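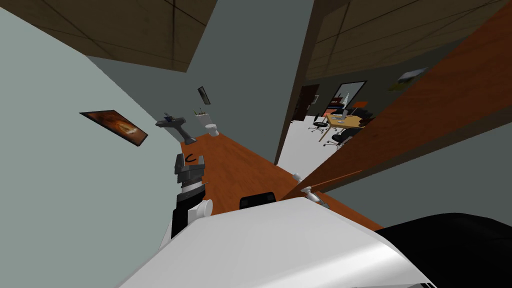

Vesia Home Tasks, version 2 - a review after 30 evenings

I work in a small cleaning company and for some years I ask myself the same question: when will a machine do the toilets? In March I bought a licence for Vesia, the simulation package from Vosatlow, to get at least a part of the answer. In it you drive a two-armed robot through rooms made by computer, and then you let a trained program try the same chores alone. My office and bathroom map is one of those included in the package.

Installation was easy. The manual is written clearly, although the chapter about the controllers comes too late. You should read it first. My computer is not new and the program ran without stopping, only the loading of a map takes long.

The chores are short: pick up an object from the floor, put it on the desk, open a door, close it, wipe a basin. Driving the robot by hand, I could do most of them after two evenings. The door was the worst. You must hold it with one gripper and bring the wide body through at the same time, and in a small bathroom there is very little place for turning. A person does this with the hip and a bucket in each hand.

Then I let the program work alone. For picking up a thing from the floor it succeeded in 46 tries out of 100, which I find quite good. With the door it was much weaker. Several times it pushed the door against its own arm and waited there until I ended the try. Wiping the basin it did slowly but correctly, when the basin was the only task. When I asked for the basin and after that the floor, it forgot the floor.

What I like: the arms move in a believable way, you can repeat a failed try from the same position, and the results are saved in a simple table. What I like less: water does not exist in Vesia. A cloth is never too wet, nothing drips, no surface is slippery. For my trade this is a big hole. I also tried the older Prirkitz package last year, and it had the same hole but cost less.

The full licence is 2,288 euros, with one year of updates. For a school or a workshop which trains such programs I think the price is fair. For a cleaning company which only wants to know if it can buy a robot soon, it is too much, and the answer for the bathroom is still no. For collecting things from an office floor in the evening, I would say maybe - if somebody leaves the doors open.

I will keep my licence until it ends and try the kitchen map next.

Panicker
April 6, 2022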